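Banco de pinzas Zuker

El banco de pinzas Zuker es un procedimiento de ensayo para comparar efectores finales de brazos robóticos de sobremesa. Lo desarrollaron Daiane Seixas y Sadao Nagano en el laboratorio Stirkulden, y toma su nombre del armario donde se guardaban las primeras piezas de prueba. La versión vigente lleva fecha de 27 de junio de 2026.

Desarrollo

El procedimiento compara 2 pinzas, la Seltard y la Brito, ambas de dedos paralelos. La primera cierra con un husillo; la segunda, con un par de bielas. Cada pinza se prueba con 3 ajustes de fuerza y el mismo controlador. El registro inicial reúne 661 intentos de agarre. 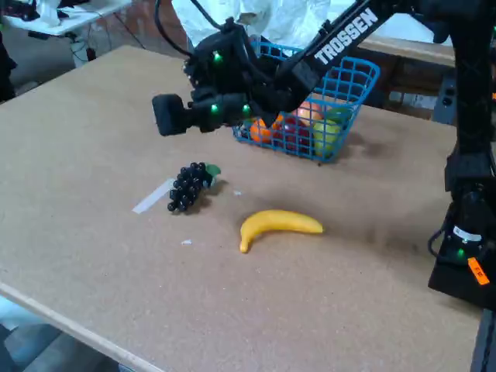 La puntuación distingue entre agarre, traslado y depósito, y un intento solo se considera completo si supera las tres fases. Las piezas son frutas de juguete que se llevan a una cesta. El plátano se toma por el centro de la curva y admite errores de orientación moderados. El racimo de uvas negras, formado por bolas brillantes, ofrece pocos puntos de apoyo planos y se puntúa aparte.

Resultados

La pinza Brito obtuvo mejor puntuación en las piezas alargadas, y la Seltard en las redondas. Seixas atribuyó la diferencia a la holgura de las bielas. Nagano la relacionó con el desgaste de las almohadillas y propuso repetir la serie en julio con almohadillas nuevas.

Véase también: efector final, agarre robótico, cinemática inversa.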